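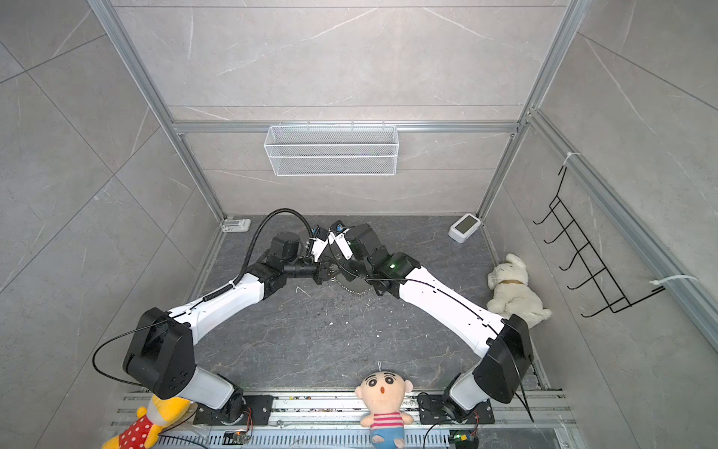

Evaluation of the Vandura Two-Arm Kit for Soft Object Handling
Project report, Group 4
Nam-gil Yook, Noura Zoubi, Custódio Simões
Advisor: Ghassan Sayegh

1. Purpose

The department asked for a review of the Vandura kit before ordering more units for the second-year lab course. We looked at assembly, wiring, the supplied control software and the handling of plush toys. Speed and payload were outside the scope.

2. Setup

Both arms are mounted on black base plates on one perforated aluminum rail, facing each other across the floor of the enclosure. A small circuit board sits on the rail below each base. The supplier's manual shows the boards in closed housings, but these are sold separately and we did not buy them. The loose wires at the boards should be clipped down before students use the kit.

The plush toys differ in shape: a standing boy figure in a striped shirt, a bear and a floppy-eared dog.

3. Method

Each trial consisted of one pick, one handover between the grippers and one release. We ran 300 trials with the default grip setting. A trial counted as a success if the toy did not touch the floor between pick and release. Jhun Yap wrote the logging script.

4. Results

Of the 300 trials, 264 succeeded. Most failures occurred at the handover, when the receiving gripper closed on loose fabric and the other arm let go too early. The software has no setting for release delay. We added a delay of 600 ms in our own script and repeated 20 handovers with the dog - all 20 succeeded, but the sample is small.

5. Assembly and documentation

Assembly took two afternoons. The manual covers one arm well and gives the second arm a single page. Homing both arms at once is not described, and support answered our question after four days.

6. Recommendation

We recommend the kit for the lab course on condition that the board housings are included in the order. The delay script should be installed on every lab computer before the first session.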